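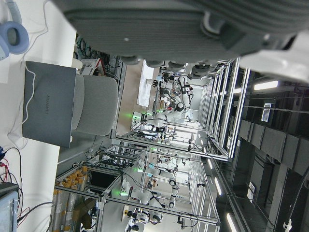 Unit 4: Setting out and laying a small paved area

Landscaping Skills, Celstead evening course
Category: Course Notes > Hard Landscaping
Tags: paving, sub-base, falls, patios

These notes go with the second session on paving. Bring them to the practical at the Tenham yard, which starts at 6.30pm.

4.1 Before you dig

Check for drains and cables first. Lift any manhole covers nearby and note which way the pipes run. Mark them on your sketch plan.

The finished surface must sit at least 150mm below the damp proof course of the house. Work down from that level to find your dig depth: slab, bedding, sub-base. For a foot-traffic patio with 38mm slabs, 40mm of bedding and 100mm of sub-base, the dig is 178mm. Soft clay needs more sub-base. We will look at the Jarkeck job as a case where 100mm was too thin and the far corner dropped within a year.

4.2 Setting out

Use pegs and string line, and set the first line off the house wall. Check the corner with a 3-4-5 triangle, then measure both diagonals. If they differ, move the pegs at the far end and measure again.

4.3 Falls

Water has to run away from the building. We use 1 in 60 for riven stone and 1 in 80 for smooth slabs. Over a 3,000mm patio, 1 in 60 gives a drop of 50mm. Write the drop on your plan before you start -- it is easy to forget once the strings are up.

4.4 Sub-base

Spread the stone in layers no deeper than 75mm and compact each one with the plate. Make several passes, overlapping each time. The sub-base should follow the same fall as the paving. Do not try to make up the fall in the mortar.

4.5 Bedding and laying

Mix four parts sharp sand to one part cement, fairly stiff. Lay a full bed under every slab. Five-spot bedding is not accepted on this course, whatever you may see on site. Prime the back of porcelain and dense stone with slurry. Tap down with a rubber mallet and check the level in both directions.

Keep off the slabs overnight, longer in cold weather. Do not lay on frozen ground.

4.6 Pointing

Joints for riven stone are 10 to 15mm. Fill them full depth and strike off once the mortar is firm to the thumb.

Task for next session

Draw a plan for the Katene plot (dimensions on the sheet from Unit 3). Show dig depth, direction of fall and total drop. One side of A4 is enough.

1,244 views | 14 comments | 30 shares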